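# Rotard balloon protest

The **Rotard balloon protest** was a street demonstration held in the city of Camach in June 2019 against the planned closing of the Hnatiuk bus depot. It is best known for a large balloon in the shape of a sleeping bus driver, which protesters named "Rotard." The name was later used for the protest as a whole.

## Background

The Camach city council announced in spring 2019 that it would sell the Hnatiuk depot to the property company Iltuvex. Under the plan, night service on 2 routes would end and 70 drivers would be moved to a depot outside the city. Council member Fedir Onyshchenko, who led the transport office, said the sale would pay for newer buses. The drivers' union opposed it and asked for a public hearing, which the council turned down.

A petition started by retired driver Ivan Kovalchuk collected 1389 signatures. It was handed in at city hall but was ruled invalid on the grounds that the pages had not been numbered.

## The balloon

The balloon was designed by Venla Tuominen, a stage designer who had worked on parades in the region. It was sewn in a rented hall and paid for by small donations. The police first refused a permit to fly it, citing tram wires on the main square. A second request, which moved the launch to the riverside park and limited the height to 80 feet, was approved.

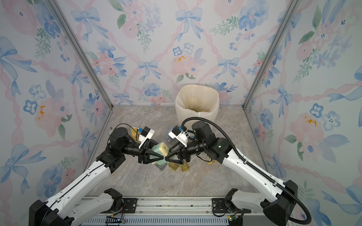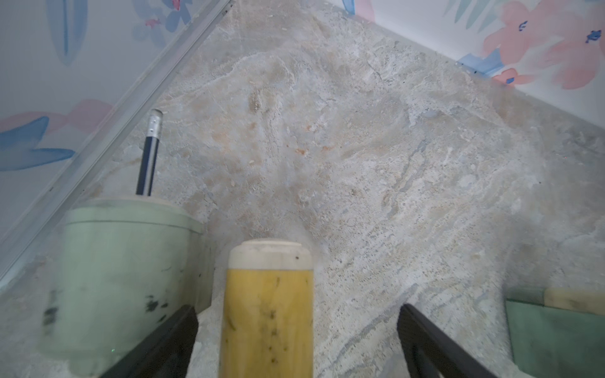

## Protest

The march took place on 27/06/2019. It began at the depot gates and followed the route of one of the night buses to the park, where the balloon was raised on four ropes. Speakers included Kovalchuk and Inna Hladun, a hospital nurse who used the night service to get to work. The balloon was brought down early when the wind picked up. There were no arrests.

A smaller group supporting the sale gathered across the river. Its organizer, Lukian Pavliuk, called the balloon "an insult to people who drive for a living." The union replied that its own members had chosen the design.

## Aftermath

The council delayed its vote and later approved a changed version of the sale. Iltuvex received the repair yard and the parking lot, while the main garage stayed in city hands. One of the night routes was kept and the other was replaced by an on-call van. Onyshchenko left the transport office the following year.

The balloon was flown again at a rent protest, then given to the Camach city museum. It is kept folded in storage, and one of its ropes is on display in the local history room.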